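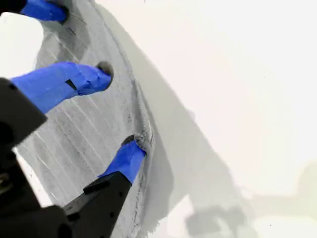 Home | Newsletter | Mending | Archive

The March swap is back, and it's bigger!

November 18, 2025

Last spring we filled the Zallia hall with old sweaters, odd socks and bags of leftover yarn, and people went home with armloads. So we're doing it again in March, with 30 tables this time (we had 16 before) and a whole corner just for darning. I can't wait!

Bring anything clean that still has some wear in it. Holes are fine. Wool that shrank in the wash is more than fine, the felting crowd will fight you for it. Bundix is lending us two sewing machines, and the Wustudberg library is setting out its pattern books, including the old knitting leaflets I've been begging to see for years.

Tables are free but you do need to sign up at the Zallia front desk. Doors open at ten, and soup is on from noon.

Share (16) | Comments (3)

woolgatherer: Yes!! Is there room for buttons? I have jars and jars.

tess_k: Got my favorite coat at the last one. Put me down for soup.

northside mender: Can someone show me how to darn a heel? Mine always come out lumpy.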